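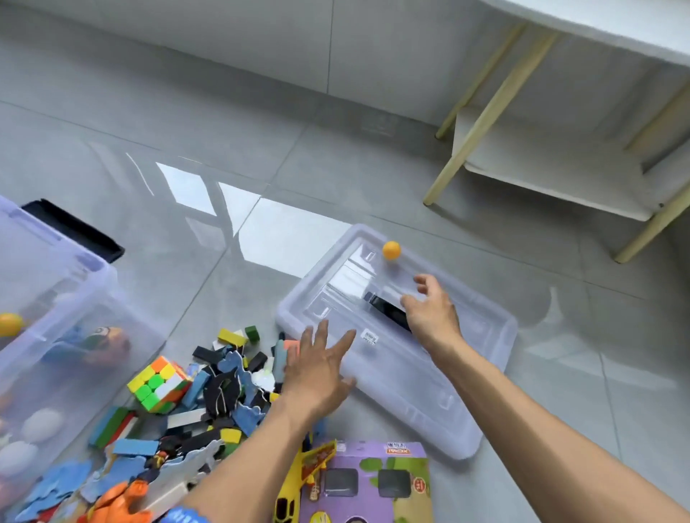 *An orange ping-pong ball in the air over a plastic tray, with a hand ready for it.*

**Usta** is a catching game from the hill town of Inelmont, played against a wall by two to six people with any small, light ball. I grew up on it, so forgive me if this entry gets a bit fond in places.

## Play

The server bounces the ball once on the ground so that it hits the wall, and the next player in line has to catch it one-handed before it lands twice. Catch it and you serve. Miss it and you take a letter, and once you've spelled U-S-T-A you're out (you then get to heckle, which many of us think is the better job). A ball that hits a drainpipe or a windowsill is called a *tirkon* and gets served again, though in the lower town they play it as live and will argue with you all evening!

## Origins

Most people I've talked to trace the game to the yard behind the old Ghasemi bakery, where apprentices played while the dough was rising. Gunther Oltmanns, who wrote a small booklet on local pastimes, thought it was older and came up the valley with the wool carters. He printed 200 copies and I have one with a coffee ring on the cover. His best evidence is a line in a school punishment book about "ball against chapel, again." I lean toward the bakery story myself – the wall there is just the right height.

## The September meet

Every September the town holds an open meet on the market square, with some 300 players in a good year. Chia-hao Chiang and Si-eun Ji have shared the doubles title more than once. Doubles is a faster game, with partners catching in turn and no talking allowed until the point is over. I have never made it past the second round, and I blame my knees.

## Variants

- **Long Usta:** served from across the street, two bounces allowed.
- **Corner:** the ball must touch both walls.
- **Quiet Usta:** played indoors with a rolled-up sock, mostly on rainy days. Man-lok Au's family also plays it left-handed only.

*Last revised May 6, 2024.*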